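**Aluminum contour bottles - anyone else still grabbing these?**

**ziltstead_28:** Found one at the Kwon market in Tramthorpe! Red all the way down to a silvery-white base, with little colorful graphics around the bottom. I love that shape so much.

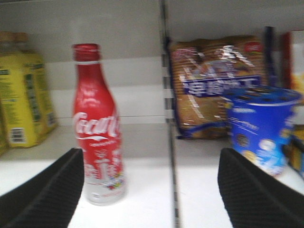 **Replies (3)**

**lurkolside:** Oh nice, the red cap too! I have 52 bottles at home and the aluminum ones get the good shelf.

**GaetanK:** Glass beats it for me. Aluminum dents if you look at it wrong.

**ziltstead_28:** @GaetanK Mine have survived two moves - no dents! And the script looks so good on that red.

**GaetanK:** Fine, but drink it from glass first and then tell me. Did you buy it?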